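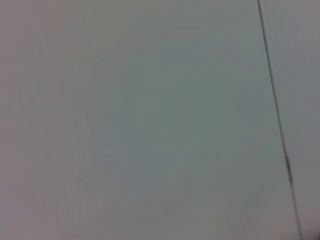

What Is a Password?

A password is a secret word, or a string of letters, numbers and signs, that you type to show a computer who you are. The computer can't see your face the way your teacher can. It only knows what you type. If you type the right name and the right password, it opens your account. If someone else types them, it opens your account for that person too.

Your username and your password do two different jobs. The username says which account you want. Other people may see it, and that is fine. The password is the part you keep to yourself.

How does the computer check it?

You might think there is a big list somewhere with everybody's passwords on it. A well-made website does not keep a list like that. When you choose a password, the website puts it through a kind of math called hashing. Hashing turns your password into a long jumble of letters and numbers, and the website saves the jumble.

Think of a blender. You can put a banana, some milk and four strawberries in a blender and get a smoothie. You can't turn the smoothie back into a banana. Hashing is like that. It is easy to go one way and very hard to go back.

The next time you log in, the website blends what you typed and compares the two jumbles. If they match, you're in. If you get even one letter wrong, the jumble comes out completely different.

This is why many websites can't tell you your old password when you forget it. They don't have it. They can only help you make a new one.

Why do people guess passwords?

Some people try to get into accounts that don't belong to them. They may want to read messages, spend coins in a game, or pretend to be someone else. Most of them don't sit and type guesses by hand. They use a program that types guesses for them, and it starts with the ones that lots of people use. Names of pets, birthdays, "password" and "123456" are all near the top.

Short passwords are easy for a program to work through. Suppose your password is one small letter from a to z. There are 26 possible answers. With two letters there are 26 times 26, or 676. Each letter you add makes the number 26 times bigger. With 8 letters there are more than 200 billion. That sounds like plenty, but a fast computer can get through it sooner than you would expect, so longer is better.

How to make a good one

One way is to pick four or more words that have nothing to do with each other and put them together. Say Efe Balogun wants a password for Tornine, the reading site his class uses. He opens a dictionary to any page, points without looking, and writes down the word. He does this four times and gets

kettle pigeon sideways button

He can picture a pigeon walking sideways with a kettle and a button, so it is easy to remember. It would take a program a very long time to guess.

Don't use the words on this page. Pick your own. Don't use a line from a song either, as guessing programs know a lot of songs.

If your list of words is long, your password is harder to guess. A list of 4,000 words gives 4,000 choices for the first word, 4,000 for the second, and so on. Try multiplying that out on a calculator. You may run out of room on the screen.

One account, one password

Efe also has an account on Nasico, where he plays a farm game. He should have a different password there. If somebody steals his Nasico password and it is the same one he uses for Tornine, they can get into both.

This can mean a lot of passwords. A grown-up might have 60 or more. Many people use a password manager, which is a program that remembers them all and locks them behind one main password. If you have only a few, you can write them on paper and ask a grown-up at home to keep the paper somewhere safe. A sticky note on the screen is not somewhere safe.

Who can know my password?

Your parent or guardian can. Your teacher may know the one for a school account. Friends should not, even best friends. Nobody who writes to you online should ask for it, and if they do, don't answer. Show the message to a grown-up.

What if someone finds out?

Tell a grown-up and change the password that day. If you used it anywhere else, change it there too. You won't be in trouble for telling.

Words to know

Account: your own place on a website or app.
Hashing: math that turns a password into a jumble that is very hard to turn back.
Log in: to type your username and password.
Password manager: a program that stores passwords and keeps them locked.

Follora Learning Pages | Contact us | Last updated 2024-01-29 | © Follora 2024 | Back to top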